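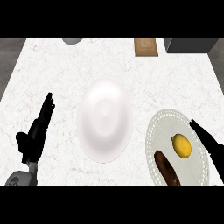 Lemon and banana on a plate, marble worktop

Vekmont Harbour Apartment, Toltham
Let by Futodis Holiday Homes

The Vekmont is a first-floor holiday apartment in the old part of Toltham, two streets back from the harbour. It sleeps four in 2 bedrooms, one double and one twin. The sitting room has a sofa, a dining table and a small balcony facing the church.

The beach is a ten-minute walk, downhill on the way there. Buses to the Teshome lighthouse leave from the harbour car park every hour until late afternoon, and less often from January until Easter. The baker opens at 7 am and has usually sold out of rolls by mid-morning.

Price: from £79 a night, minimum stay 2 nights. A deposit of £100 is taken at booking and returned after you leave. Bed linen and towels are included. Beach towels are not, so please bring your own.

Parking: one space behind the building, suitable for a small or medium car. Larger vehicles should use the harbour car park.

Access: there is one flight of stairs and no lift. Keys are in the key safe by the street door and the code is sent the day before arrival. Arrival is from 4 pm, departure by 10 am.

Dogs are not accepted. Cots can be hired if requested when booking.

Comments

Hanna Marchuk
Stayed with my sister. Quiet at night apart from the gulls. The twin room is on the small side but the beds are comfortable.

Panagiotis Raptis
Is the parking space covered? We would be coming with bikes on the roof.

Futodis
It is an open space, so roof bikes are fine. You can keep them in the hallway overnight.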